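heledd_h
We start on the new arm in October and I've been glued to the simulator all week! Two of us on packing are learning to plan the moves, blue bar and bullseye first.

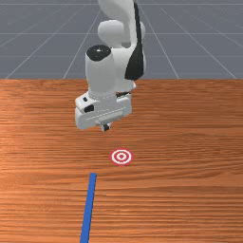
tseg_asfaw
Who fixes it on nights?

fasil.m
Whoever's trained on that shift, same as the wrapper.

k_doolan
Not sold. Vahidi lost 10 packers after theirs.

heledd_h
Fair, but my wrists are thrilled. I've been having another go from overhead
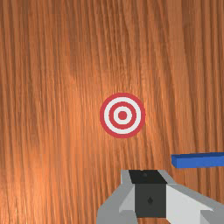
and I want everyone on the line to get a turn, Kylie included!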